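How Your Baby Teeth Make Room for Grown-Up Teeth

A baby is usually born with no teeth showing. The teeth are already there, though. They started growing inside the jaws before birth, and they stay under the gums until they are ready to come through. Coming through the gum is called erupting. Most babies get their first tooth at some point in the first year, often one of the two at the bottom front.

There are 20 teeth in a full baby set, 10 on the top and 10 on the bottom. Dentists call them primary teeth. Most children have all of them by the age of three.

What a tooth is made of

The outside of a tooth is enamel, the hardest material in the human body. Under the enamel is dentin, which is softer and slightly yellow. In the center is the pulp, where the nerves and blood vessels are. The part of the tooth you can see is the crown. The part inside the jaw is the root, and it holds the tooth in place.

Enamel has no living cells in it. A broken bone can grow back together, but a chip in the enamel stays chipped until a dentist repairs it.

Why baby teeth fall out

A small jaw has room for small teeth. As a child grows, the jaw gets longer and wider, and the baby teeth do not grow with it. A second set of larger teeth, called permanent teeth, forms in the bone below and behind the first set.

When a permanent tooth is ready to move, special cells start to break down the root of the baby tooth above it. The root gets shorter, a little at a time. This process is called resorption. With less root to hold it, the baby tooth becomes loose. In the end there is hardly any root left, and the tooth comes out. A baby tooth that has fallen out looks short and hollow at the bottom for this reason.

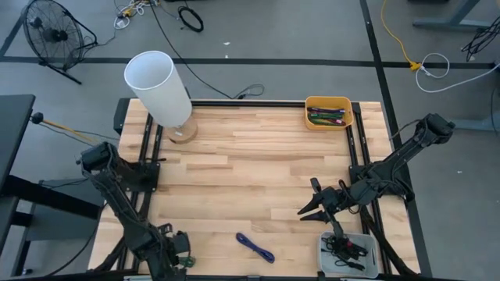 Two black arms at a wooden tabletop.

The order is often the same as the order in which the baby teeth arrived. The bottom front teeth usually go first, at age six or seven. The top front teeth follow. The back baby teeth, called molars, are often the last to go, between the ages of 10 and 12. Some children start at 4 and some start at eight. A dentist can check whether the timing is normal for you.

The first permanent molars do not replace anything. They come up behind the last baby teeth, in a part of the jaw that had no teeth before. Many children do not notice them arriving.

What to do with a loose tooth

You can wiggle it gently with your tongue or a clean finger. Do not pull it hard or tie string to it. If the root has not finished breaking down, pulling can hurt and can tear the gum.

When the tooth comes out there may be a little blood. Fold a piece of clean, damp gauze, place it over the gap, and bite down softly for a few minutes. If the bleeding does not stop, tell an adult, who can call the dentist.

If a permanent tooth is knocked out in a fall, tell an adult immediately. That is an emergency – the tooth can sometimes be put back if a dentist sees it quickly.

Keep brushing

Brush twice a day for two minutes, including the loose teeth and the gaps. New permanent teeth often have bumpy edges, and the bumps wear down with use. They may also look yellower than the baby teeth next to them. Permanent teeth have more dentin, and its color shows through the enamel.

Words to know

Crown – the part of a tooth above the gum.
Molar – a wide back tooth used for grinding food.
Resorption – the slow breaking down of a root by the body.

Written by Nuanchan Suksawat. Checked by Traian Chiriac, Plalstead Children's Dental Clinic.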